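Rademstead Rooms – Building Users' Meeting
Minutes of the February meeting, held in the Maldonado Room, 6.15 pm

Present: Abhishek Gautam (chair), Khang Hoàng (minutes), and representatives of the bookbinding class, the drawing group, the homework club, the board games evening and the first-floor offices.

Apologies: the recorder group and the tenant of the back office.

1. Minutes of the last meeting

Agreed as correct, with one change. Under item 5 the word "replaced" should read "repaired". The sink in the small kitchen was not replaced.

2. Matters arising

The door closer on the stairs has been adjusted and no longer slams. The drawing group said it now takes a good push to get it fully shut in the evenings. Abhishek will look at it again.

The key safe code has been changed. Anyone who has not had the new code should ask Khang in person. It is not to be sent by text.

The lost property box was cleared after the last meeting as agreed. One umbrella and a pair of reading glasses were claimed. The rest went to the charity shop.

The noticeboard by the entrance still has last year's class list on it. Carried forward.

3. Tables in the Maldonado Room

This took up most of the meeting.

Abhishek reminded everyone that the light wooden tables came from Rusto when the room was fitted out, and that the tops have a thin oiled finish. They were re-oiled once, the summer before last. Several users have said since Christmas that the tops are marking easily and feel rough in places, mainly along the window side.

The bookbinding class said that they put cutting mats down for all knife work and have done so from the start. They do not think the finer scratches are theirs but accept that some of the glue spots are. They have offered to scrape these off with a plastic scraper at the end of term. The homework club said there was ink on the table nearest the door, which was there when they arrived back after the holidays. It was agreed not to spend time on who did what.

There was a longer discussion about things with a base or feet standing on the bare wood. Lamps, stands and anything heavy can leave a ring if moved about while grit is underneath. The drawing group lift their lamps and do not slide them. Khang asked whether everyone could do the same, and whether felt pads could be bought for items that live in the room. This was agreed. The pads will be kept in the top drawer by the window, and users should help themselves.

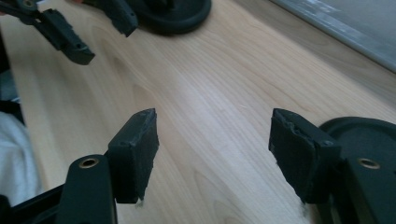

Three options for the tops were put forward.

(a) Leave them as they are until the autumn and wipe down properly after each session. No cost.

(b) Sand lightly and re-oil. Abhishek has a quote from Jastska, who did the floor in the hall, for £900 including materials. The room would be closed while the work is done and until the oil has hardened.

(c) Cover the tops with fitted sheets of some kind. The board games evening were in favour of this as cards slide better on a smooth surface. The bookbinding class and the drawing group were against. Both said they chose the room for the wooden tables, and that covers would lift at the edges and collect crumbs.

Option (c) was dropped. On (b), the first-floor offices asked if users could do the sanding themselves and pay only for the oil. Abhishek said he would not rule it out, but the dust would have to be kept out of the corridor and somebody would need to take charge of it for the whole job. Nobody present was able to offer. The homework club asked that whatever is done should not fall in the weeks before the summer exams, when they use the room most.

Agreed: to go ahead with (b) in the Easter break, subject to a second quote. If the second quote is lower and the firm can do the same dates, Abhishek may accept it without coming back to the meeting.

Agreed: in the meantime, no tape of any kind is to be stuck directly to the tables. Masking tape has been pulling up the finish. If a position needs marking, use a paper sheet under a weight.

Action: Abhishek to get the second quote. Khang to buy felt pads and a pack of soft cloths.

4. Wiping down and leaving the room

Following on from item 3, the end-of-session notice was looked at. It is too long and people do not read it. A shorter version was agreed as follows:

Clear your table and put your own things away.
Dry cloth first for dust and fluff, then a damp one, then dry again.
No spray cleaner on the wood.
Chairs back against the wall, except the ones in use by the next group.
Windows shut, heater off.

The bookbinding class asked for "thread ends" to be added to the first line, as they are the ones who leave them and would like the reminder. It was felt the notice should stay general. They will put up a note of their own inside their cupboard.

The changeover between sessions was raised by the board games evening. They have been arriving to find the previous users still packing up. The gap on the booking sheet is 15 minutes in some places and nothing in others. Khang will redraw the sheet so that there is the same gap throughout. Any session that regularly needs longer to set up should book the extra time. The drawing group said that setting up and taking down comes to 45 minutes altogether for them, and they would sooner pay for the time than rush.

Action: Khang to print the new notice and redraw the booking sheet.

5. Storage

The tall cupboard is full. Part of the trouble is that the middle shelf has items on it with no name. Everything stored in the room should have a label with the name of the group and a month. Unlabelled items will be moved to the landing after Easter and left there for 4 weeks.

The homework club asked whether they could have the lower shelf, where the children can reach it. The recorder group currently use it for music stands. Left until they are present.

Extension leads should go back on the hooks, coiled, and not in the drawers.

6. Lighting and heating

One of the ceiling lights at the window end flickers when first switched on. It settles after a minute or two. The electrician is coming for the annual check in March and will be asked to look at it then.

The drawing group find the light uneven across the tables after dark and would like a second lamp. There is a spare in the upstairs office, without a bulb. The offices are happy for it to come down.

The heater timer has been wrong since the clocks changed. Abhishek reset it during the meeting.

7. Money

Room hire for the last quarter was up slightly. The tea and coffee tin stands at £56, which is more than usual, and it was agreed to use some of it for the cloths and felt pads. Cost expected to be around £20.

The offices asked if hire charges would go up to pay for the work on the tables. Abhishek said not this year. The cost will come out of the repairs fund – there is enough in it as the sink came in under what had been set aside.

8. Any other business

The small kitchen is short of teaspoons again. Please check bags and boxes.

The bookbinding class have an open afternoon in the spring and would like to use the hall as well as the Maldonado Room. No objections. They will need to let Khang have the times so that the hall can be unlocked.

The board games evening asked for a coat rail. To be put on the agenda for next time, with a price.

The meeting closed at 7.50 pm. The next meeting will be after the Easter break, in the hall if the tables are still out of use. Date to be sent round by Khang.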